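AUTO 214 Light Vehicle Cooling Systems
Handout 7: Pressure, coolant and the radiator cap
Prepared by Reece Rudd. Revised 11 June 2022.

Read before the workshop session. The worksheet on pressure testing is issued separately and is marked by Defne Tatlı.

1. Why the system is sealed

Plain water boils at 100 degrees Celsius at sea level. A modern petrol engine is calibrated to run close to that temperature, and local metal temperatures around the exhaust ports are far higher. An unsealed system filled with plain water would therefore have almost no margin before boiling.

Two measures raise the margin. Ethylene glycol mixed with demineralised water lifts the boiling point by several degrees at the usual concentration. Sealing the system and allowing pressure to build lifts it considerably further. Of the two, pressure has the larger effect on boiling point; glycol is there mainly for freeze protection and as the carrier for the corrosion inhibitors.

2. The cap

The radiator cap (or expansion tank cap, depending on layout) contains a pressure valve and a vacuum valve.

The pressure valve is held on its seat by a calibrated spring. When system pressure exceeds the rating stamped on the cap, the valve lifts and coolant passes to the overflow bottle. The vacuum valve is a small disc in the centre of the assembly. As the engine cools and the coolant contracts, it opens and draws coolant back from the bottle. A vacuum valve that sticks shut will usually show itself as a collapsed top hose on a cold engine.

Never substitute a cap of a higher rating to cure an overheating complaint. The heater core and the plastic radiator tanks are normally the first parts to fail.

3. Nucleate and film boiling

Small bubbles form on the hottest surfaces of the water jacket even in a healthy system. They detach, meet cooler coolant and collapse. This is nucleate boiling, and it transfers heat very effectively.

If the surface temperature climbs further, or local pressure falls, the bubbles merge into a continuous layer of vapour. Vapour is a poor conductor. Heat transfer drops sharply, the metal temperature rises, and the condition sustains itself. This is film boiling. Typical results are cracking between the valve seats and loss of head gasket seal – often with a gauge reading that looks acceptable, as the sender may be sitting in vapour and reading low.

4. Latent heat

Changing water to vapour takes a large quantity of energy with no change in temperature. The same energy is given up when the vapour condenses on a cooler surface. Domestic steaming relies on this, and so does every steam scald in a workshop. Steam at a given temperature carries far more heat to the skin than dry air at the same temperature.

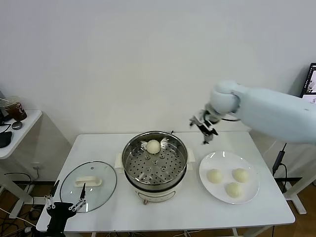
Fig. 1. Electric steamer with perforated tray; steamed buns on the tray and plate.

A perforated tray lets vapour pass upward and condensate drain back. Compare this with an open-deck block, where the size and position of the head gasket holes govern where vapour can escape from the jacket. Gasket orientation matters for this reason. A gasket fitted back to front may seal perfectly and still block the rear transfer ports.

5. Pressure test procedure

Engine cold. Remove the cap and inspect both seals and the filler neck.
Top up with the specified coolant. Do not mix inhibitor types.
Fit the Drellier hand pump with the correct adaptor.
Pump to the rating on the cap and no further.
Hold and observe the gauge. Inspect hoses, water pump weep hole, radiator seams and the front carpets.
Release pressure at the valve before removing the adaptor.
Test the cap separately on the bench adaptor.

If pressure falls with no external leak, proceed to a combustion gas test. Repeat it with the engine held at 2000 rpm once the thermostat has opened.

6. Bleeding

Trapped air behaves much like vapour: it insulates, and it can stall the water pump. On vehicles with the heater core mounted above the radiator neck, set the heater control to hot and use the spill-free funnel. Open the bleed screw, where fitted, until the flow is free of bubbles.

Questions on sections 3 and 4 go to Zeyu Liao during tutorial hours. Handout 8 covers electric fan control and the Bateck fan module.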